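Towels gone stiff and scratchy, and they don't soak anything up
Home and Laundry > Washing
Asked by hallway_coat, 26 Dec 2024
Viewed 871 times

We moved into a rented flat in Padilla at the start of December and since then all our bath towels have gone hard. They were fine in the old place. They come off the airer like cardboard, and when you dry yourself the water just gets pushed about.

They are ordinary terry towels, cotton as far as I know, mostly greens and a pink or two. There are still care labels with the washing symbols, but I can't work out the weight from them. I wash them at 40 with liquid detergent and a capful of softener, in a full drum, and dry them indoors on an airer because there is no outside space. There is a tumble dryer in the shared laundry room downstairs but it costs 2 pounds a go and I would like to avoid it if I can.

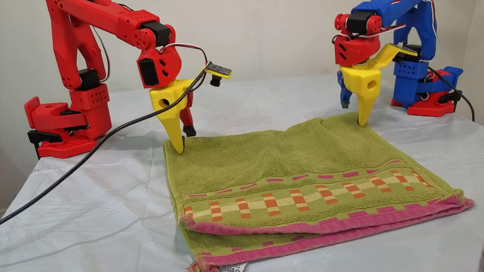
Marrowfat asked whether the water is hard there, as it changes what's worth trying.

Yes, I think so. The kettle furred up within a fortnight. The letting agent's welcome sheet gives a hardness of 168 but doesn't say what of. I have tried leaving out the softener for one wash and didn't notice a difference. I don't want to buy new ones if the same thing will happen again. Is there something I can do with the ones I've got?

3 replies

Elibariki Rashidi
Hard water and too much product, I would say. If the 168 is milligrams per litre that is hard but not extreme. Detergent doesn't rinse out well in it, and the softener leaves a coating on the loops that stops them taking up water. One wash without softener won't shift months of it. I had the same trouble when I lived in Esusero and this is what I did.

1. Strip them first. Wash half a load at 60 with no detergent and no softener. If the door glass shows suds, there is still old detergent coming out, so run it again. Mine took three goes. Keep the pink ones separate from the greens at this temperature unless you know they don't run.

2. Next wash, use powder and give the machine room. A drum packed tight can't rinse towels properly. I put in four bath towels at most in a 7 kg machine. Use the dose on the box for hard water, measured with the scoop, and set an extra rinse if you have the button.
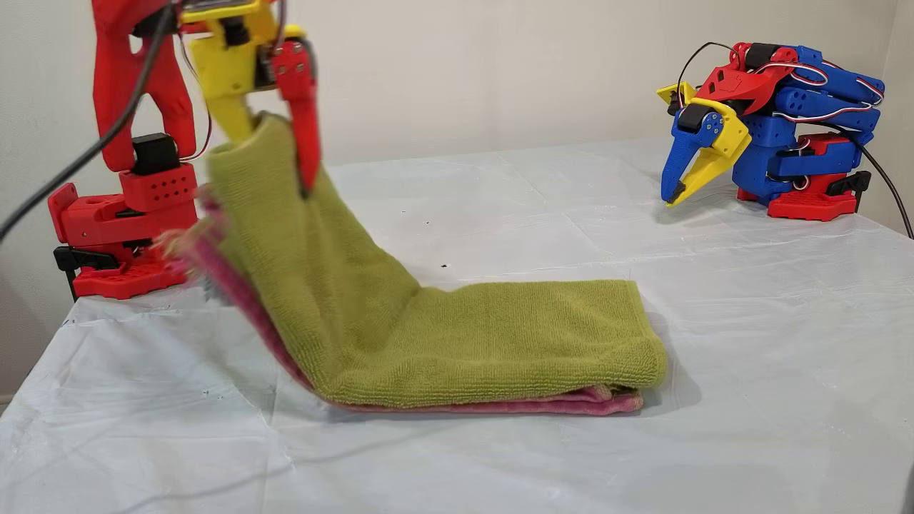 3. Shake each towel hard before you hang it. Hold it by the short end and snap it five or six times. It lifts the loops, which otherwise dry flat. Do it again when the towel is nearly dry.

4. Don't dry them on a radiator. They dry too fast and set in whatever shape they are in. An airer with the window open a crack is better, with one layer per rail. If you must fold a towel over the rail, turn it halfway through.

5. Leave the softener out for good. It makes them feel nicer for a day or two and then you are back where you started.

Some people put white vinegar in the drawer. It does help with limescale, but there are arguments about what it does to rubber seals over time, so I only use it for an occasional soak in a bucket.

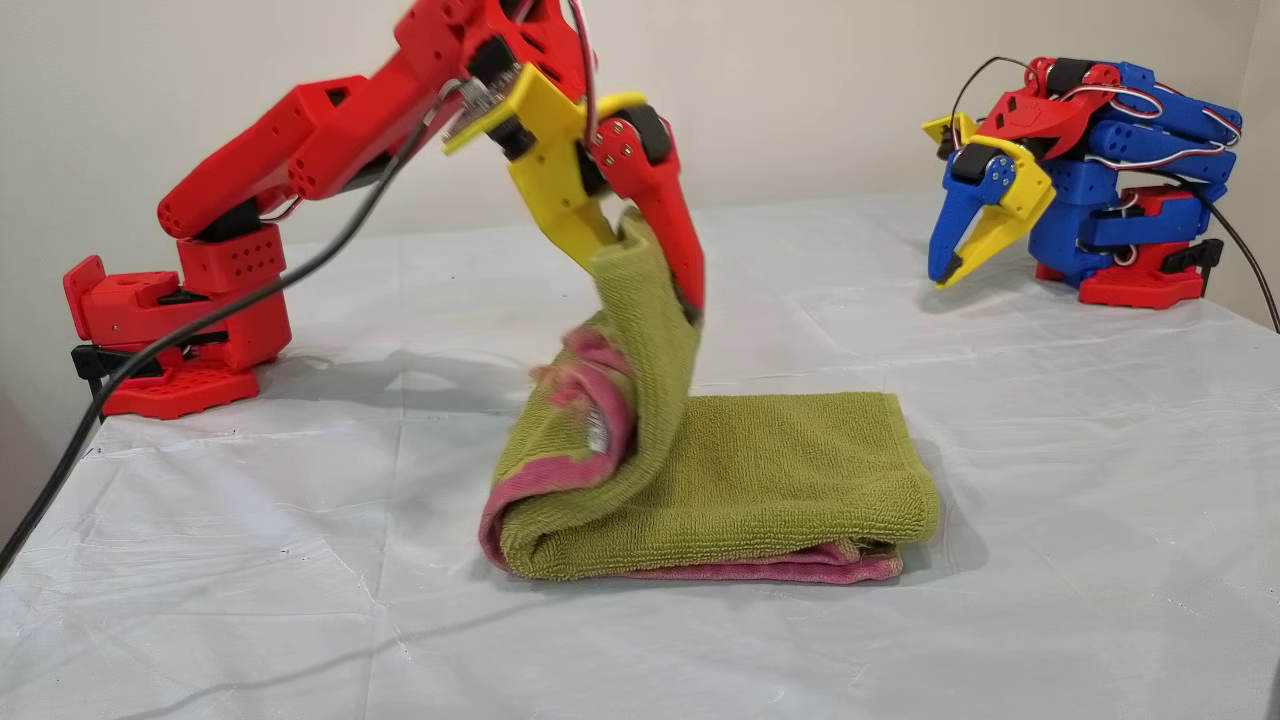 hallway_coat: Does the powder need to be non-bio? My partner gets a rash from some of them.

Either will do for this. Non-bio if there is a rash. The extra rinse will help with that too.

Bess_in_Ekik
just pay for the dryer. ten mins at the end when they are nearly dry and they come up soft. you dont need the full cycle. share the load with a neighbour if its the money

pilchard77
Agree with most of the first reply. I would add that some towels are simply worn out. Hold one up to a window, and if you can see light through the middle the loops have gone and no amount of washing will bring them back. Cut those up for floor cloths.

If you do replace any, look at the weight per square metre. I bought 730 gsm ones from Hirkovora and they were lovely but took two days to dry on an airer in winter and started to smell. For a flat with no outside line I would go a good bit lighter. Wash new ones before you use them, as the shop finish stops them absorbing.

Also check the filter on the machine. Ours was blocked with fluff and it wasn't draining fully between rinses.

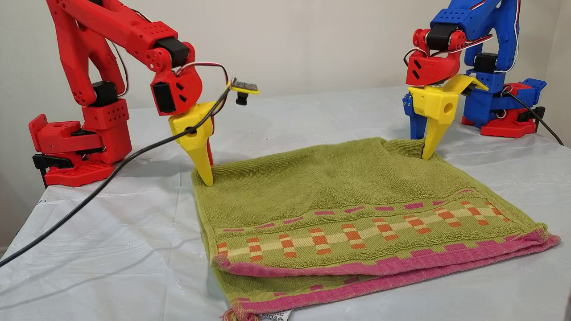 Similar threads
Musty smell in washing machine drawer
Drying clothes indoors without damp on the walls
How often should bath towels be washed?
Limescale in kettle after moving house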